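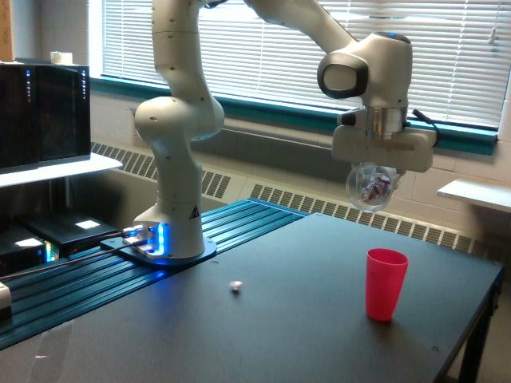 Card challenges should publish their judging criteria before entries open, and most of them don't. I have entered the September round at Flerell for several years, and the rules page has always covered file size, deadline and number of entries, with one line on the theme. "Clean and simple" is a theme. It does not tell an entrant whether a raised element counts against her. Take a shaker card built on a clear plastic ball with something crumpled inside it in pink, purple and white. The color palette is narrow and the focal point is single, so by one reading it is clean. By another, anything that will not go flat into an envelope is out. Both readings are defensible, and the entrant learns which one applied when the results go up.

Akinyi Mbwambo, who ran the Prevow challenge for two seasons, told me that written criteria discourage beginners. I disagree. Her last round had 200 entries and 3 judges, and the comments under the results were mostly questions about why certain cards had been passed over. A beginner can work with "no more than two layers, at least half the front left blank." She can't do much with "we loved the feel of this one."

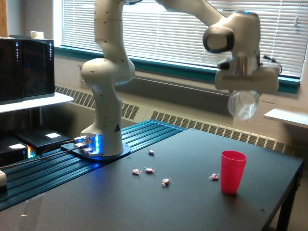
The usual objection is that measurable rules produce identical cards. Zustlow has set a layer limit and a blank-space minimum since spring, and its gallery is as varied as any other. What has changed is the number of disputes. The remaining ones concern ribbon, which the rules still do not classify as a layer or as an embellishment. I would count it as a layer if it crosses the full width of the card front and leave it out of the count otherwise.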